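Butico: Making a Short Film on a Student Budget
Final project report, Production II
Group: Vilja Kettunen (director), Sandro Vitale (camera and edit), Esperanza Lozano (producer), Ada Parisi (sound)
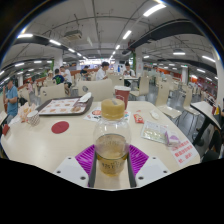 Our assignment was to write, shoot and finish a short fiction film, then show it to an audience outside the class. The film we made is called Butico. It runs just under 12 minutes and follows two sisters who have to clear out their father's tailor shop before the lease ends. Vilja wrote the first draft in April, and the group cut it from 19 pages to 11 before casting.

Budget

We had $1000 from the department and added $308 from a bake sale and a raffle. The largest cost was renting the shop on Tedesco Street, which we could only get for 4 days. Food for the cast and crew came second. We had planned to spend more on lights, but the shop had large front windows and we rewrote two night scenes as day scenes. Esperanza kept all receipts and we finished with $72 left over, which went to festival entry fees.

Casting

We held auditions on two evenings in the music building. Elisa Martinelli was cast as the older sister after a single reading. The younger sister was harder. Our first choice dropped out nine days before the shoot, and the part went to a second-year theater student who had read for the neighbor. We should have named an understudy for each main role – this is the first thing we would change.

Shooting

The schedule was too tight on day one. We planned 22 setups and got 14. Most of the delay came from moving furniture between angles, so on the second day Sandro grouped the shots by which wall they faced. That worked much better and we were back on schedule by the third afternoon.

Sound was our main technical problem. The street outside was busier than it had been when we visited on a Sunday, and the bus stop was right by the door. Ada recorded extra room tone and had the actors repeat their lines without the camera running after each scene. About a third of the dialogue in the finished film comes from those recordings.

Editing

The first cut was 17 minutes. Test viewers from another group did not understand why the sisters were not speaking at the start, so we moved the phone call from the middle of the film to the opening. We also removed the neighbor's second scene. Vilja was against this at first – the scene was well acted – but it slowed down the ending.

Screening

Butico was shown at the Dovlow community theater on Monday, September 16, 2019, followed by a short question session. Most questions were about the shop and whether the story was based on a real family. One person asked why the last shot has no music. We had tried three different pieces there and preferred the sound of the street.

The final files and signed release forms are in the group folder. The film has been entered in the student section of the Droter festival, and we are waiting for a reply.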